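3.2. Abandono de la afiliación y contacto parroquial

El registro de Harov recoge 1417 bajas formales de la iglesia durante el periodo estudiado. La mayoría corresponde a personas bautizadas en la infancia que no habían participado en ningún acto parroquial desde la confirmación. Enviamos un cuestionario a 500 de ellas y recibimos unas 200 respuestas válidas, codificadas por separado por Kuruc y Rathnayake.

El motivo más citado fue la falta de relación con la parroquia, por delante del impuesto eclesiástico. Las diferencias entre Harov y Skála son pequeñas, salvo en el grupo de más edad, donde el desacuerdo doctrinal pesa algo más. En Skála las solicitudes se concentran en octubre — cuando llega el aviso fiscal —, y ese patrón ya aparecía en el trabajo de Krūmiņa sobre las parroquias rurales (véase también la figura 3). 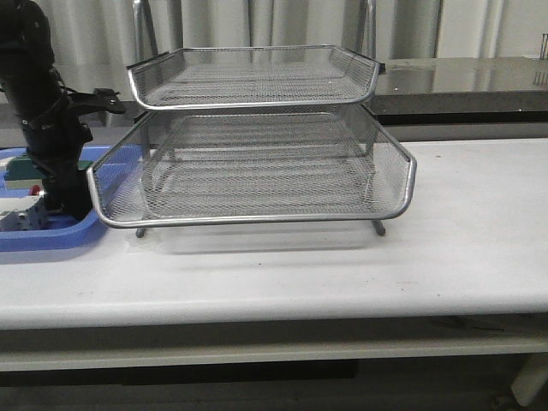 Figura 3. Organizador de malla metálica de dos niveles, con ambas bandejas vacías.

¿Vuelven a inscribirse quienes se dan de baja? En Harov lo hizo una minoría reducida, casi siempre antes de una boda religiosa o para poder actuar como padrino o madrina en un bautizo.

Las reincorporaciones se tramitan en la oficina parroquial y exigen una conversación previa con el párroco. Entrevistamos a 20 personas que habían completado el trámite. Casi todas lo describieron como sencillo, aunque varias desconocían que fuera posible hasta que un familiar se lo dijo. Los datos de Skála no distinguen entre reincorporación y traslado desde otra parroquia, por lo que quedan fuera de esta parte del análisis.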